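I'll admit I went into the Elora nightstand thinking it would be a dust collector. We'd been using a folding chair next to the bed for two years (don't judge) and I wanted something light wood, square legs, one drawer, done. Camham had it in April and I caved!

Putting it together took me one evening and a big mug of tea. The drawer front went on crooked the first time, so go slow with those screws.

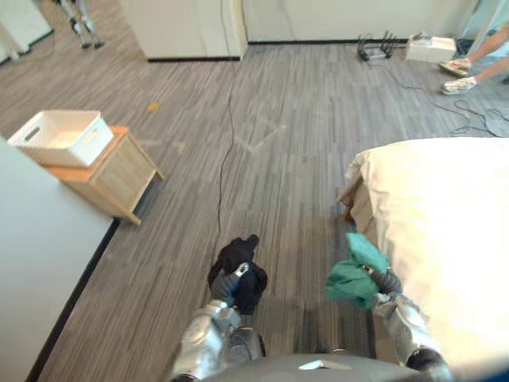

The pale honey top is my favorite thing about it. It's big enough for a white plastic basket, the kind with a handle slot in the end, and that basket has changed my mornings. T-shirts that aren't dirty but aren't going back in the closet? Basket. Before, they lived on the bedding or the floor – mostly the floor.

My neighbor Horacio Cabral bought the Bunska version and swears by it, but I tried his drawer and it sticks. Mine slides fine, even stuffed with socks. 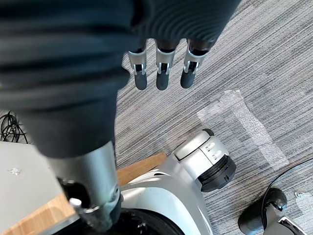 Complaints? A couple. The legs arrived with a rough spot I had to sand, and there's no opening in the back for a charger, so my cord just goes wherever it wants. I'd also love a shelf underneath. For a small bedroom, though, I'd buy it again, and I may get a second one for the other side – if they ever restock that color.

4 stars from me.

Related reviews
Sun bedside lamp
Bunska nightstand, one year on
Camham underbed drawers

2,672 reviews | Contact us | Back to top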